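Korkell Opera Recordings Catalogue: Data Card
Version 2, released 1/5/21

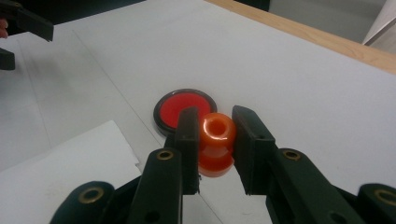 Korkell lists 827 recordings of staged and concert opera held in the Torero and Yen collections. Each entry gives the work, language, conductor and year. Small objects kept with the recordings are listed separately under a plain colour and shape, such as "orange-red, spool-shaped, hole through centre".

Licence: non-commercial use, with credit to Nundex.
Known gaps: 37 entries have no cast list.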